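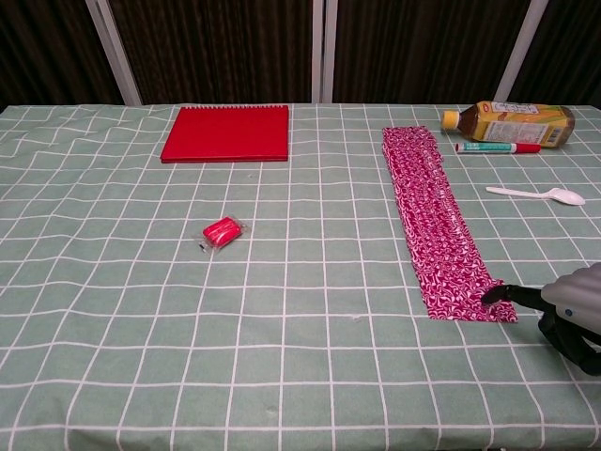
Jeanie Buchanan wrote in after the May issue to ask why we still drive the arm by hand for cloth when a scripted pick handles the rigid items well enough. Her own group, she added, had stopped teleoperating bottles and markers a year ago and saw no loss.

For bottles and markers we agree. A strip of patterned fabric is another matter. Its outline changes every time it is set down, so a grasp point fixed in advance is wrong on the next attempt. The operator picks a corner by eye, brings one finger down to the cloth, and closes only after contact. Those few moments of approach are the part of the recording the policy learns most from, and a script does not produce them.

The Pestura set now stands at 1000 demonstrations, with a target of 2000. Of the first batch, 145 were set aside during review, mostly for operator pauses in mid-approach. A pause gets copied along with everything else. Borislav Stojanović has changed the pedal mapping so that recording stops when the operator lifts off, and trimming by hand should no longer be needed.

Operators are asked to observe the following until further notice:

Keep the rigid items on the table during fabric episodes. Do not clear them to the side.

Vary the angle of the strip between episodes, and leave the folds as they fall.

After 3 failed grasps in a row, end the episode and mark it as failed. Failed episodes are kept in a separate folder.

Changes to the leader arm calibration go to Hala Ashour before the afternoon session starts.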